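The ferry to Noltunska runs twice a day in summer and once a day in December, and the schedule printed at the landing has been wrong since the landing was built. The inspector knew this and arrived an hour early. She carried one bag, a level, a folding rule and the file on the tide gauge.

The file was thin. The gauge had been installed by Zoreck, a firm that made pressure sensors and later made nothing. It recorded the height of the water every six minutes and sent the figure to the office in Ultness, where it was added to a table. For 153 days the table had shown the sea at Noltunska dropping by a small, even amount. The sea at Ultness, across the channel, had not dropped. The two places share the same water.

The usual causes were listed on the second page: sensor drift, a blocked intake, marine growth in the stilling well, a disturbed benchmark. The inspector had added a fifth cause in pencil, which was that the island was rising. She had then erased it, but the pencil had been hard and the words could still be read with the page tilted.

She took a room above the harbor store. The room had a bed, a sink and a window facing the pier. She put the file on the sill and went down to look at the gauge before dark.

The well was a steel pipe bolted to the third pile. The intake was clear. She lowered a tape with a weight on it and compared the reading with the sensor. They agreed to within three millimeters. She waited and repeated the measurement, and they agreed again. She wrote both results down and crossed two causes off the list. A mirror on a pole showed some growth in the lower part of the pipe, mostly barnacles, and no more than she would expect at that age. She crossed off the third.

That left the benchmark.

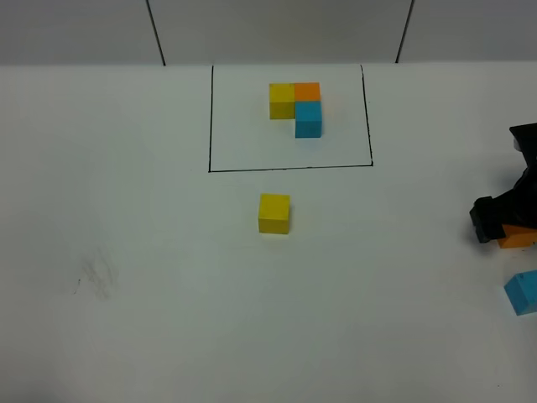 What does a tide gauge measure the sea against?

A fixed point on land, usually a brass or steel bolt set in rock, whose height has been agreed on and written down. The gauge reports how far the water is below that point. If the point moves, the water appears to move the other way.

The Noltunska benchmark was described in the file as a bolt in the ledge behind the church, 194 meters from the pier. The description had been written by someone from the Srivastava survey, which had mapped the whole coast in one season and was known for good work in poor handwriting. The inspector found the ledge the next morning. She found the bolt too, under a mat of grass, and cleaned it with a toothbrush. It was solid. She struck it with the handle of the brush and it gave no sound of looseness.

She set up the level halfway and ran the line down to the pier. It took most of the morning, with the staff held up by a clamp and a good deal of walking back and forth. Then she ran it again from the pier to the church. The two runs closed within a millimeter, and both said the same thing. The pier stood at the height it had always stood at, relative to the bolt.

She ate a cheese sandwich on the church step and considered this.

If the sensor was right, and the bolt was firm, and the pier had not shifted against the bolt, then the bolt and the pier and the church were all going up together. There was a second bolt in the file, on the north side of the island, 1300 meters away over the hill. In the afternoon she carried the level there. It took two days to run the line both ways, with rain on the second. The north bolt agreed as well.

On the last evening she sat at the window and wrote the report. She gave the instrument numbers, the weather and the closing errors. Under "Cause" there was a box that would hold one line. She wrote the rate, in millimeters per day. Below it was a box for "Corrective action." She looked at that for some time and wrote "None available."

The store closed at six. A man was pulling a rowboat up the slip, and he had to drag it a little way over bare weed before he reached the concrete. The old tie rings on the harbor wall hung well clear of the water, and a new set had been fixed below them. The bolts on the new set had begun to rust. She had walked past them every day with the level on her shoulder.

She opened the file to the second page, took out the pencil and wrote the fifth cause back in, pressing along the grooves that were already there. Then she packed the rule and the tape, and left the bag by the door for the morning boat.

The boat was late. When it came, the deckhand put out the long gangplank, and she walked down it to the deck.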